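Court round-up: Hillisow council leader told to explain himself

Long one this time, sorry. A lot came out of the hearing and we're still going through our notes, so if something looks off please write in.

Short version. The leader of Hillisow council has been given 14 days to put in a second sworn statement over what he said about the judge in the Grurum market case. His first one wasn't accepted. No finding of contempt yet, and people sharing posts saying he's been "found guilty" are wrong. Please stop.

How we got here, for new readers. The council wants to clear the old covered market at Grurum and sell the land to Caron Estates. Stallholders went to court in December and won a stay, meaning nothing gets knocked down until the full case is heard. The evening after, the leader stood up at a public meeting in the Onora Hall and said the ruling was "bought and paid for". It's on tape. Several tapes. He then said much the same on local radio, only slower.

The stallholders' lawyers complained, the court issued a notice, and he was asked to reply in writing.

The reply ran to two pages. It said he had been speaking "in the heat of a lively evening" and that the words were aimed at the planning system in general. The judges didn't think much of that. One asked his barrister, Margaux Millet, which part of the planning system could be bought and paid for. She said she would take instructions.

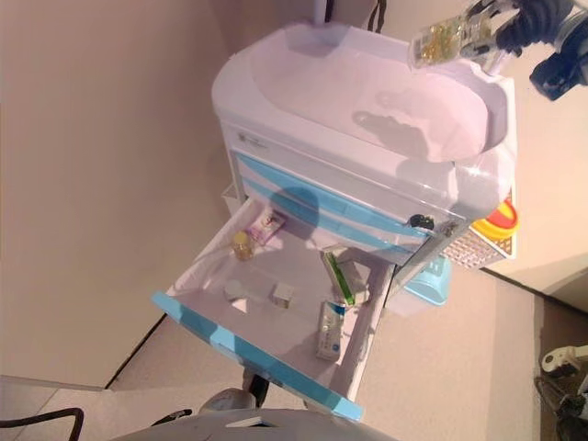
Ms Millet did better after the break. Her main point was that an elected person has to be free to critcise a ruling, even rudely, and that the court should be slow to punish it. She also said the stay itself was obeyed to the letter, no stall was touched, no notice to quit went out. The other side accepted that. What they don't accept is that accusing a judge of taking money counts as criticism.

The bench seemed to lean their way on that but it's hard to tell. One judge hardly spoke.

There was a long detour on whether a transcript of the meeting could go in as evidence. The council's own clerk made one, then the council said it was only a draft, then it said the draft was never approved. The court let it in. Worth knowing as the same clerk's minutes are being argued over in the main case too.

What happens next:
The second statement is due in 14 days. It has to say plainly whether he stands by the words or withdraws them.
If he withdraws and says sorry, most lawyers we spoke to think it ends there, perhaps with costs.
If he stands by them there will be a full hearing and he can be questioned on oath.
The market case carries on separatly. Stay still in force.

On the petition. The paper copies are now in with the online ones and the total stands at 2,108 names. Of those, 1,608 gave an address inside the borough, which matters because the council only has to debate it if 1,000 of them live here. So it has to debate it. No slot on the agenda so far. We asked twice and got an out of office both times.

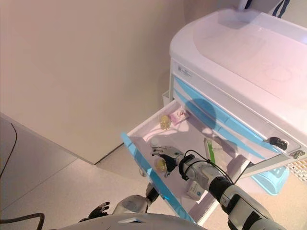 HILLISOW, May 2, 2019 - The opposition group has put down a motion asking the leader to step aside until the court has finished with him. It needs a simple majority. They haven't got one on paper, but two members of the ruling group have said they're "listening", and one of them walked out of the last budget vote so who knows.

The leader's office sent us one line. He respects the court and won't comment while the matter is live. We asked if that means he regrets the Onora Hall remarks. Same line came back.

Caron Estates didn't reply at all. Their offer for the site runs out at the end of the summer, according to the report that went to cabinet, and there's nothing in it about what happens if the case is still going by then. A councillor on the scrutiny panel told us she'd asked for the full contract and been handed a summary with the prices blacked out. She's asked again.

Letters. We had a good few about the last issue, mostly on the bus cuts, and those will go in next time. One reader wants to know who is paying Ms Millet - the leader himself or the council. Fair question. The council says its insurance may cover "some or all" of it. We've put in a freedom of information request and will print whatever comes back.

Correction: last time we said the stay was granted by two judges. It was one. Our mistake.

Next hearing date isn't listed yet. We'll send a short email when it is, and the public seats go early so be there before ten if you want one.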